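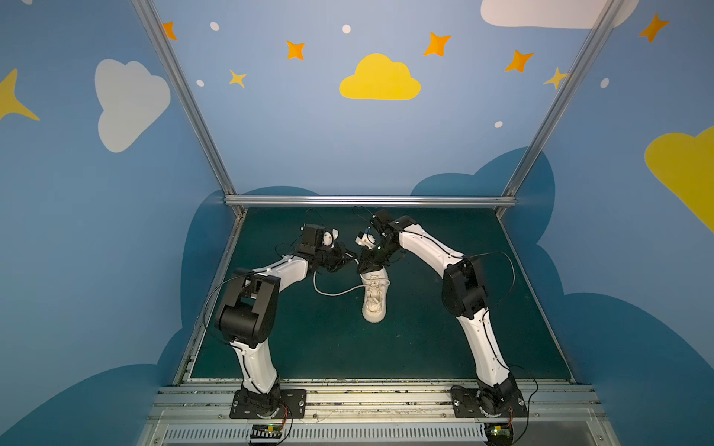 The county wants to sell the low end of Wudgate Park, and I went to the open meeting in May expecting to be talked out of my bad mood. I was not. The plan gives 40 acres along the creek to a developer called Lustlow, who will put up 305 homes and "preserve the feel of the woods." I'd like to know how. The handout suggests a nature room in the clubhouse, and I pictured walls painted light blue with clouds and stars, which is a nice thing to look at when the real sky has a roofline in it.

We were told the creek won't flood any worse than it does now. The study behind that claim was done on a dry year. I asked for a wet one and got a business card.

Then there's the money. Selling is supposed to pay for repairs at Layug Field, which has needed a new drain for as long as I've lived here. Maybe it will. The last land sale was supposed to do that too, and I still wear boots to walk the dog over there.

I counted 267 names on the petition at the Skuvden Road library, and 108 of them were on the first day's sheets. Will it matter? I doubt it, but I signed. Comments close 8/28/24 at the county office, and they only take them on paper. Bring your own pen.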